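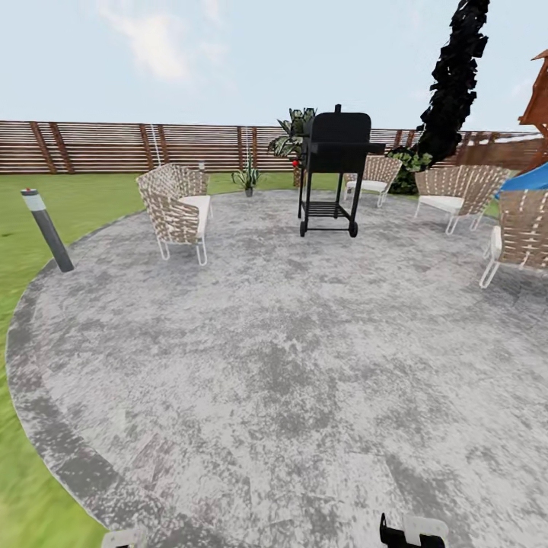 Sealing a concrete patio is a one-day job for most people, with a second day of staying off it. The work is simple, but the order matters and so does the weather. A plain slab with square corners is the easiest kind to do. A round one, like the gray patio here with its darker border and a lawn running up on the left, takes longer because the edge has to be cut in by hand the whole way. If you keep a grill on yours, plan on moving it before you start, along with the chairs, pots and anything else that sits on the slab.

Search this site Enter keyword Go

These steps cover a penetrating sealer on bare outdoor concrete. If your patio already has a glossy film on it, skip down to the section on old sealer first.

What you need

A stiff push broom
A garden hose or a pressure washer
Concrete degreaser
A pump sprayer with a fan tip
A roller with a 3/8 inch nap, on a pole
A cheap 3 inch brush for edges
Plastic sheeting and tape
Gloves and eye protection
Sealer

I used Dilline penetrating sealer on my own patio and Wiegand on the front walk. Both went on the same way and I would buy either one again. Read the label on whatever you buy. If it tells you something different from what I say, follow the label.

Check whether the concrete needs it

Pour a cup of water on the slab in a few different places. If the water beads up and sits there, the old sealer is still working and you can leave it another year. If the concrete turns dark within a few minutes, it is soaking up water and is ready for sealer.

New concrete is a different case. It has to cure first, usually about a month. Ask whoever poured it, and ask if they sprayed a curing compound on it. A curing compound will block a penetrating sealer and has to come off.

Pick the day

You want dry weather, with air and slab both above 50 degrees and no rain coming for 24 hours. Avoid full sun on a hot day. The sealer flashes off before it can soak in and you end up with streaks. I did mine in August, which was not ideal, so I started early and quit before the sun came over the house.

Clean the slab

Sweep it twice. Pull any weeds out of the joints and scrape out the loose dirt with a putty knife. Treat grease spots with degreaser, let it sit as long as the label says, and scrub with the broom. Drips from cooking are the worst stains and may need two rounds. Rust needs its own cleaner, because degreaser will not touch it.

Then wash the whole surface. A hose and broom will do for light dirt. If you use a pressure washer, keep the wide tip on and hold it a foot off the surface. Going closer can etch lines into the concrete, and sealer will not hide them. Work from the house outward so the dirty water runs away from the door.

Let it dry for a full day, two if it is humid. To check, tape down a square of plastic in a shady spot and leave it overnight. If there is moisture under it in the morning, wait another day.

Patch cracks before sealing

Fill cracks wider than a credit card with a concrete crack filler and let it cure. Hairline cracks can be left alone. The patch will be a slightly different color from the rest. On a mottled or speckled slab you will barely see it, but on a very even one it shows.

Figure out how much sealer to buy

Measure the patio. For a rectangle, multiply length by width. For a circle, measure straight across the middle, cut that in half, multiply the number by itself, then multiply by 3.14. A circle 20 feet across comes out to 314 square feet.

Coverage is printed on the can. A typical figure is 150 to 200 square feet per gallon, and rough or old concrete drinks more. My patio, the walk and the driveway apron together came to 1,517 square feet, and I went through one more can than the math said I would. Buy an extra gallon and keep the receipt.

Put it on

1. Cover plants and grass near the edge with plastic. Tape off door sills and the bottom of any siding.

2. Brush the edge first, in a strip 3 inches wide. On a curve, do a few feet at a time and then move on to the open area next to it so the two blend while both are wet.

3. Spray the open area in overlapping passes, starting at the far side. Keep the tip about a foot up. The surface should look wet but should not puddle.

4. Roll over what you sprayed to even it out. Push any puddles onto dry spots. Puddles left standing dry white.

5. If the label calls for 2 coats, check how long to wait between them. Some products want the second coat while the first is still wet, and others want a gap of several hours. The can I had said 60 minutes.

6. Rinse the sprayer right away. Dried sealer ruins the tip — I lost one that way.

Stay off it for 24 hours. Give it two or three days before putting anything heavy back. Set wheeled items down and roll them gently the first time.

If there is old sealer on it

A film that is peeling or has gone cloudy has to be stripped. Nirholm makes a gel stripper that stays put well enough. Spread it, cover it with plastic, wait, scrape and rinse. It is slow and messy, and you may have to do it again in spots. Do the water test after it dries. If some areas still bead, they need another pass.

How long it lasts

Three to five years is normal for a penetrating sealer on a patio. Do the water test every spring. I write the date and product name on a piece of tape and stick it inside the shed door — mine says August 17, 2023.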